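Workshop Tips: Campaign Signs, Ballot Boxes and Other Election Season Jobs

By Kyrylo Pavliuk

The notes on this page cover small shop jobs that come up before a council or assembly vote: sign frames, stakes, a collection box for a club or ward meeting, and storage afterward. Hand tools and a drill will do for most of it.

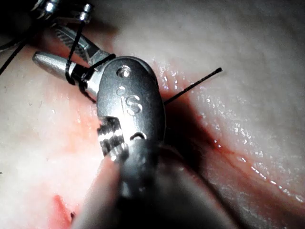
TRATMONT, May

The first round for the Tratmont district assembly left two slates standing, and both are ordering signs again for the runoff. The Ostenetti ward office alone has 217 on its list. Most of the signs that came back from the first round failed at the stake or at the top edge of the panel. The printing was fine on nearly all of them.

Check the local sign rules before cutting anything. Maximum size, setback from the road and the removal deadline differ from ward to ward, and in Ostenetti the setback is measured from the curb while in Mabula it is measured from the edge of the pavement.

Stakes

Use straight-grained softwood, nominal 1x2, with no knots in the lower third. Cut the point on two faces only. A four-sided point drives faster but wanders in gravelly soil.

Bury 14 inches. In sandy ground go deeper or add a second stake. Drive with a mallet against a scrap block, never against the bare end grain. Pre-soaking hard clay with a watering can the evening before makes the job much easier, and the hole can be closed with the heel afterward.

Wire step stakes are acceptable for corrugated plastic panels up to the standard yard size. Slide the wires into the flutes by hand. If they bind, twist slightly and keep the pressure in line with the flute. Wires forced in at an angle split the wall, and the split runs to the top edge within a few days of wind.

Panels and fasteners

For wooden stakes, fasten corrugated panels with pan-head screws and fender washers. Drill the panel oversize by one bit and stop turning when the washer touches. A washer pulled down hard crushes the flutes and lets water in behind the print.

Run the flutes vertically so they drain. Leave the bottom edge open. Tape on the top edge is worth the time; tape on the bottom edge traps water.

Hardboard panels need primer on both faces and two coats on the edges. Let the edges dry overnight at 70 degrees, longer in an unheated garage. Lightly sand the first edge coat, wipe, then apply the second.

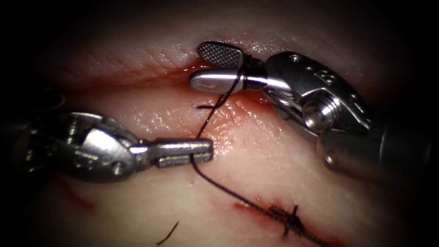
A ballot box for club and ward meetings

This is for internal votes only. Public elections use certified boxes supplied by the election office.

Half-inch plywood is sufficient. Glue and screw the sides, and set the bottom in a groove so it cannot be pried off from outside. Make the slot 1/4 inch wide and slightly longer than the folded ballot. Round over the upper edge of the slot with sandpaper, otherwise ballots snag and stand up in it.

Fit a baffle inside, a thin strip set at a slant under the slot. It keeps ballots from being fished out and spreads the pile. Without one the paper builds up in a cone and blocks the slot long before the box is full. A box 16 inches on each side held 900 half-sheet ballots, folded once, at the Mabula slate meeting.

Hinge screws should be hidden when the lid is closed. If the hinge is surface-mounted, replace one screw per leaf with a carriage bolt and put the nut on the inside. Two hasps are better than one, with the keys held by different slates. Drill a small hole through both hasps for a numbered seal, write the seal number on the tally sheet, and

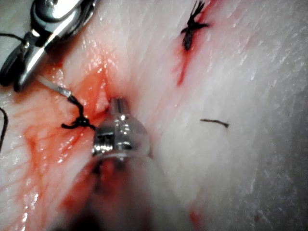
have both sides initial it before the first ballot goes in. The same number is read back when the seal is cut. Keep the cut seal in the envelope with the tally sheet until the objection period ends.

Paint the box if you like, but leave the inside bare. Fresh paint sticks to paper for longer than the can suggests.

Removing and storing signs

Pull wooden stakes straight up with a rocking motion along the wide face. Rocking across the narrow face snaps them at ground level. For stakes already broken, drive a long screw into the stub and lift with a claw hammer over a block.

Wash panels with dish soap and cool water. Skip solvents on printed faces. Stand them on edge to dry, then store flat with newsprint between the faces. Stacks left on a concrete floor pick up moisture, so put a pallet under them.

Sort by office and by ward before tying the bundles. Signs with a date on them go to scrap. The Vemon transfer station accepts corrugated plastic with the wires removed, but turns away panels with wood still attached.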